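Why I Still Pack the Night Before

5 min read

In my family, packing was always done the night before, and the suitcase stood by the door while we slept. My mother was very strict in this. When I came to live in Brannigan I met people who pack one hour before the taxi, and they seemed to me very brave. After many years I think they are mistaken, and I want to explain why.

The usual argument for late packing is that it saves time. A person with only one hour will take one hour, and a person with a whole evening will take the whole evening. I accept this. My colleague Rafferty Iwasaki has told me it many times, and he travels more than me. But he counts only the minutes with the hands in the suitcase. He does not count the pharmacy in Nollano, where last November he paid 26 dollars for a phone charger and a small tube of toothpaste, both of which he has at home.

There is another cost that is harder to put in numbers. When I pack in the evening, I sleep, and in the sleep I remember. I wake up at six and I know that I have left the reading glasses in the kitchen. I cannot explain how this works, but it has happened to me too often to be chance. The late packer remembers the glasses also, but he remembers them on the train.
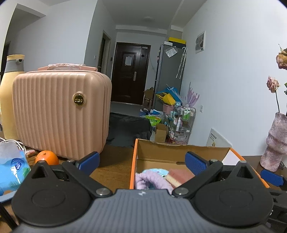 I should be fair to the other side. Early packing can become a kind of illness. My aunt Pierina Pace began one week before, and then she had nothing to wear for the week. She opened and closed the suitcase so many times that the zipper broke in Rudine, in the rain, in front of the hotel. She also made lists, and then she made a list of the lists. I do not recommend this. One evening is enough.

I also do not agree with the newer advice, which says we should own so few things that packing is no work at all. I read an article by a man who lives with one bag of 900 grams. He wrote with great pride. But he borrowed an umbrella in the second paragraph and a sweater in the fourth, and I believe that somebody else was carrying the rest of his bag for him.

What I like most in the evening before is that the trip has already started a little. The house is quiet, I choose between two shirts, I think about the weather in another place and about the people I will see there. If I pack in a hurry, I lose this part, and I arrive with the feeling that I was sent.

Rafferty will leave for Parkitz tomorrow at seven in the morning. I called him at nine this evening to ask if the suitcase was ready. He said that he was looking for it.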